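Skoron Help Desk > Tickets > Simulation > Clearance rules

Ticket 200: Clearance check passes with the gripper too near the door
Status: closed. Reported from project Jasier, August.

The Cakness rule set asks for 40 mm between a fingertip and any fixed surface before a handle approach. Our run logged a pass at 9 mm. Both arms were out in front of the body and the right one was the arm under test.

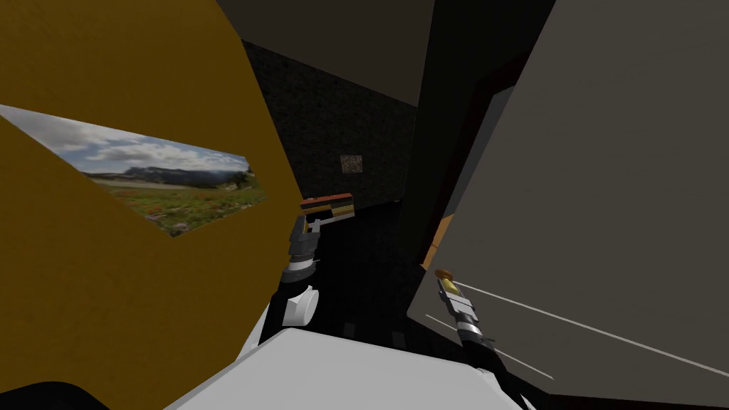 2 min read

First I checked units. The scene file and the rule file both use millimeters, so that was fine. Next I reran the approach with seed 73 and got the same pass. The log listed the door panel as "contact allowed" for the whole run. Under the rule, that exception applies to the handle only.
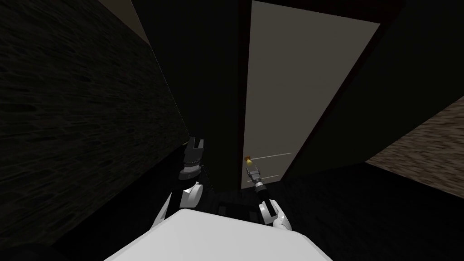

The exception had been set on the parent object, so the panel inherited it from the handle. I moved it to the handle alone and reran. The check now fails at 9 mm, as it should. Stankevičius Labs confirmed the same result on their build.

Wrist views also have to be logged with the gripper open and empty before the rule is applied. I added that to the run template.
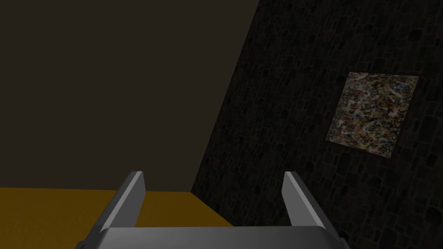 Steps to close

1. Set contact exceptions on the smallest part, never on the parent.
2. Record both wrist views before each approach.
3. Stop the run on the first clearance failure. Don't average over the run.
4. Attach the rule file version to the ticket. 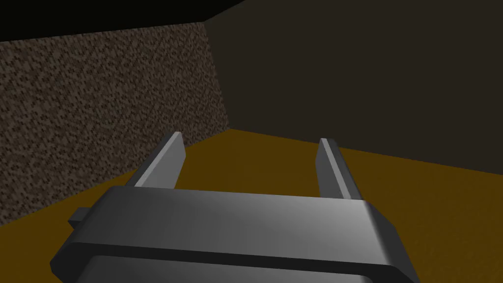 Wrist view, gripper open, nothing held.

Template updated. Reopen if the panel shows as "contact allowed" again.

9 comments | 2 shares

Related tickets
Handle approach times out on slow builds
Rule file version missing from export
Wrist view not saved after restart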